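I've been grumbling for a while that our safety rules for two-arm cells read like they were written for one big arm in a cage. At Clestoneck we've got a 300-page binder, and clause 2,073 covers floor paint. Floor paint! Meanwhile there's barely a paragraph on cables, which is where half my arvo goes.

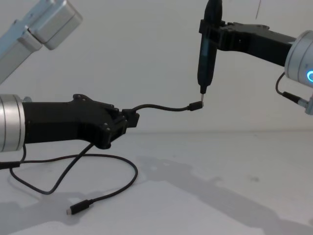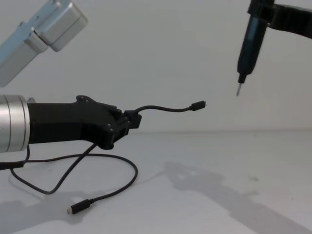
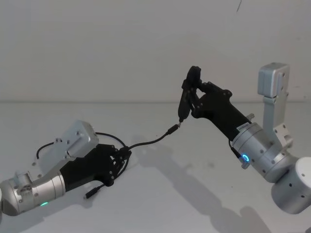
Two arms and one thin black cable between them.

So here's my pitch, and Elli Lappalainen at Juntunen has already told me I'm dreaming. Any time one arm holds a part and the other brings a tool or a hand to it, treat the gap between them as its own hazard zone, with its own speed limit and its own sign-off. Write down who's allowed to reach in and when (me, usually, with a coffee, which I know is bad). And slack gets a rule too, a proper one with a maximum length, because "use your judgement" is no good to a new starter in January.

Elli reckons the Casora guideline covers it. I've read it twice and I don't agree, but I'll happily shout her lunch if she can find me the page.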